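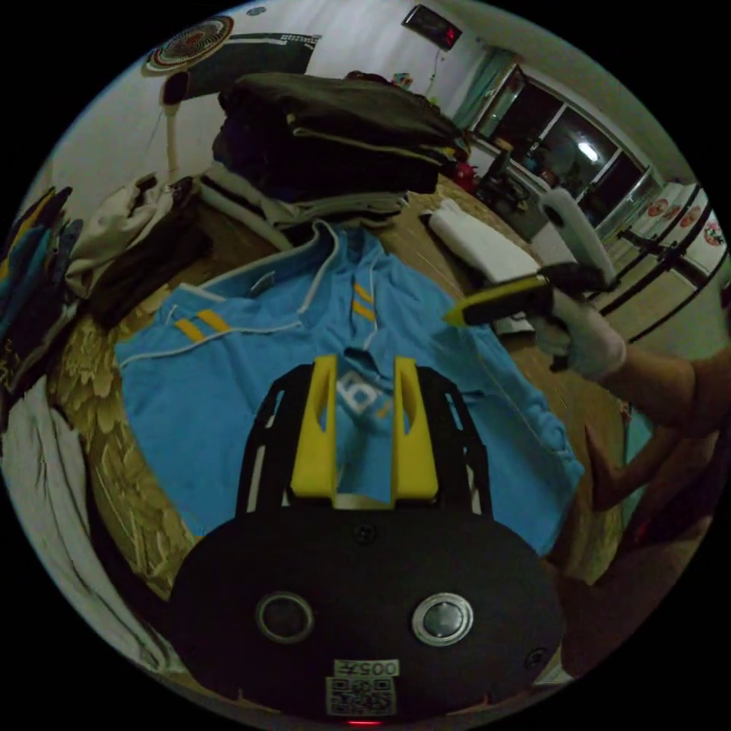
12 de junio de 2018
Por Coralie Katene

Notas para la charla «¿De verdad ahorra algo el armario mínimo?»

Apertura

Empezar sin saludo largo. Preguntar quién ha leído algún libro sobre vaciar el armario y quién volvió a comprar ropa antes de un año. Esperar las manos. No comentar el resultado, pasar a la siguiente nota.

Mi postura, para que no haya sorpresas: tener menos ropa me parece bien. Lo que no me creo son las cuentas que acompañan al consejo.

De dónde salen las cifras

El folleto de Floltell promete un ahorro de 2.330 euros al año. Leer la frase en voz alta, despacio. Luego preguntar respecto a qué. El folleto compara a una persona que compra sin freno con otra que no compra nada, y a la diferencia la llama método.

La encuesta que citan tiene 113 respuestas, todas de clientes que ya habían pagado el curso. Marjatta Kauppinen me escribió para defenderla y su argumento era que los encuestados estaban contentos. No lo dudo. Yo también digo que estoy contenta cuando he pagado por algo.

(Si alguien saca el estudio de Drulline: mide intención de compra, se hizo en noviembre, antes de las rebajas. Tener la página marcada.)

El problema de tirar

Vaciar tiene un coste que no aparece en ninguna tabla. La sudadera que se dona hoy se repone en otoño, a veces por una peor. Contar lo de mi abrigo gris, pero en dos frases, la otra vez me alargué.

Sobre los contenedores de recogida: Tipene Pearce lleva años pidiendo que se publique qué parte acaba revendida y qué parte se quema. Sigue sin respuesta. Mientras no haya datos, «darle una segunda vida» es un eslogan.
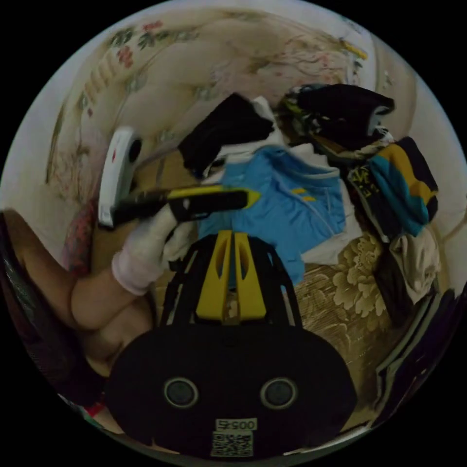

Lo que sí me convence

Poca cosa. Remendar, si la tela lo aguanta. Lavar menos. Esperar un mes antes de comprar una prenda de más de 500 coronas (ejemplo de Jarmo Lappalainen, no convertir a euros, se pierde el hilo). Nada de esto necesita curso ni cajas a juego.

Objeciones probables

«A mí me funcionó». Responder con respeto: puede ser, pero ¿comparado con qué año?
«El orden da paz mental». Quizá. Es otra charla y no la voy a dar yo.

Cierre

Volver a la frase del folleto y pedir que cada cual escriba lo que gastó en ropa el año pasado, de memoria. Turno de preguntas, modera Venla Juntunen.

Compartido 113 veces · 2 comentarios

Entradas recientes
Tonon y el precio de las perchas
Darwish: leer la etiqueta entera
Por qué desconfío de las listas de básicos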